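Products > Display and Retail > Wall Coverings

This site uses cookies to remember your language and region. Accept / Manage settings

Category: Company News, Interior Fit-Out

Britus adds printed wallpaper liners to Clallurar display enclosures

Britus has extended the Clallurar range of small display enclosures with printed wallpaper liners for the back and side walls. The liners are intended for shops and showrooms that present artificial flowers and stems and need a patterned background in place of a plain panel. Orders open in July.

The first pattern is a watercolor butterfly print on a white ground, in pastel blues, teals, pinks, oranges and yellows. The butterflies are printed at several sizes, with striped bodies and thin antennae. The pattern is not matched at the corner; the aluminum corner post covers the joint between the two walls, and the horizontal aluminum rails run across the face of the paper.

Each liner set consists of 2 sheets, one for the back wall and one for the side wall. Sheets are supplied 800 mm wide and trimmed on site. Paste is applied to the panel, not to the paper, and the sheet is smoothed from the corner outward. The rails must be removed before hanging and may be refitted after 12 hours.

"Light green stems and small serrated leaves tend to get lost against a dark wall," said Devendra Dubey, product manager at Britus. "A white ground keeps the outline readable – even when the leaves overlap the print."

Existing Clallurar enclosures can be relined without changing the posts. The old sheet should be stripped fully, as a double layer prevents the rails from seating flat. Replacement sheets are sold singly through Brandão, and samples of the butterfly print are available on request from Pallavi Rawat at the Britus trade desk.
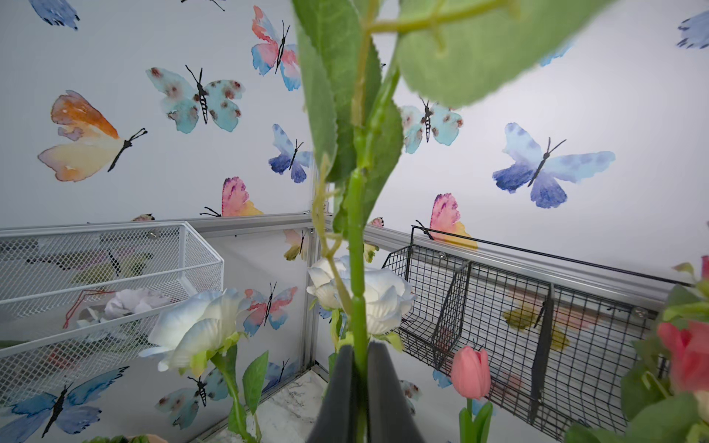 Kiran Tiwari: We relined one of ours last month and the trimming took longer than the pasting. Will the side sheet be offered in a narrower cut? We lose a long strip every time, and it is too thin to use anywhere else.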